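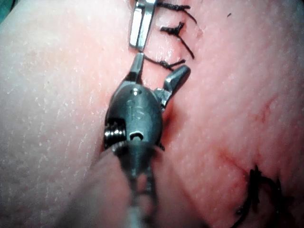
Abb. 1: Ansicht der Handgelenkkamera auf die Nahtlinie mit gesetzten Einzelknopfnähten.

Datenblatt: Vergleichsdatensatz Nahtaufgabe, Teilprojekt Tumano

Stand: 9. Februar 2023
Ansprechpartner: Lilian Mosoti (Datenhaltung), Senthil Raju (Kameratechnik)

1. Zweck

Der Datensatz dient dem Vergleich von Kameraanordnungen und Reglereinstellungen bei robotergestützten Nahtaufgaben. Er wurde im Labor Enddale erhoben und richtet sich an Arbeitsgruppen, die Greiferstellung, Fadenverlauf oder Knotenlage aus Bilddaten schätzen. Für klinische Aussagen ist er nicht vorgesehen.

2. Umfang

Enthalten sind 700 Episoden von 32 Durchgängen. Jede Episode umfasst die Bildströme einer feststehenden Kamera und der Handgelenkkameras, die Gelenkstellungen beider Arme sowie die Stellbefehle des Reglers. Verglichen werden zwei Reglervarianten, intern als Cernik und Roussel bezeichnet. Die Zuordnung ist in der Datei episoden.csv, Spalte regler, vermerkt.

3. Kameraanordnung

Die feststehende Kamera erfasst beide Instrumente und die Nahtlinie gemeinsam. Sie eignet sich für die Bestimmung der relativen Lage der Backen. Die Ausleuchtung fällt zum Bildrand hin stark ab; Auswertungen in diesem Bereich sind entsprechend zu kennzeichnen.

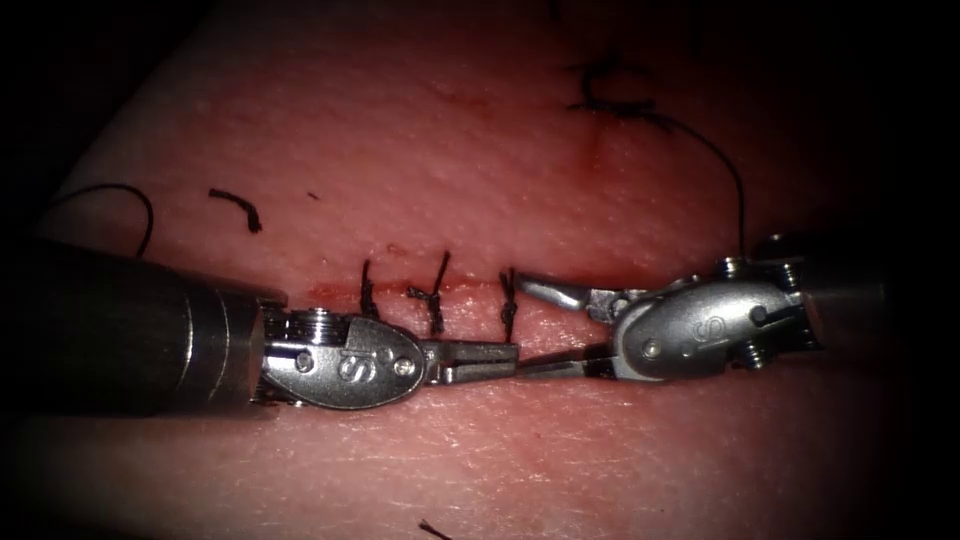

Können die Bildströme der Kameras unabhängig voneinander verwendet werden?
Jeder Bildstrom liegt als eigene Datei mit eigenen Zeitstempeln vor und kann einzeln geladen werden. Für den Vergleich der Ansichten ist die mitgelieferte Synchronisationstabelle zu verwenden.

Die Handgelenkkameras liefern Nahansichten der Backen und des Gewebemodells. Der Instrumentenschaft liegt dabei teilweise so dicht vor dem Objektiv, dass er unscharf abgebildet wird und Teile der Unterlage verdeckt. Annotationen verdeckter Fadenabschnitte wurden nicht interpoliert. Wo sich zwei Instrumentenspitzen nahezu berühren, ist die Zuordnung der Backen anhand der Gelenkstellungen zu prüfen.
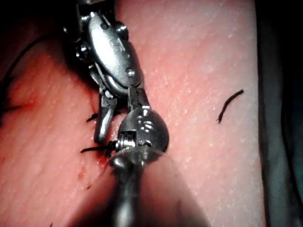

4. Annotation

Annotiert wurden Backenspitzen, Nahtlinie, Knoten und freie Fadenenden. Die Erstannotation erfolgte durch Fredy Villca, die Zweitprüfung durch Gilberto Cuervo. In 46 Episoden wichen beide Fassungen voneinander ab; diese Episoden tragen das Merkmal pruefung=offen und sind in der Standardaufteilung nicht enthalten. Lose Fadenstücke auf der Unterlage werden als eigene Klasse geführt und dürfen nicht mit den freien Enden gesetzter Nähte zusammengefasst werden. 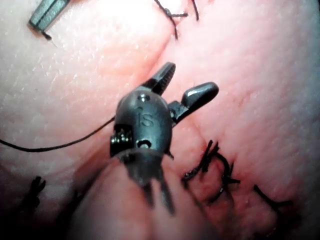

Abb. 4: Geöffnete Backen vor der Nahtlinie, Nahansicht. Der Schaft im unteren Bildteil ist unscharf.

5. Bekannte Einschränkungen

Glanzlichter auf den Metallflächen führen bei schwellwertbasierten Verfahren zu Fehldetektionen. Rötliche Flecken auf der Unterlage sind nicht annotiert. In 20 Episoden fehlen einzelne Stellbefehle; die betroffenen Zeitabschnitte sind in der Datei luecken.csv aufgeführt.

6. Nutzung und Zugang

Die Weitergabe an Dritte bedarf der schriftlichen Zustimmung der Projektleitung (Kenneth Cowie). Bei Veröffentlichungen ist die verwendete Fassung des Datensatzes anzugeben. Fehlermeldungen sind unter Nennung der Episodennummer an die Datenhaltung zu richten.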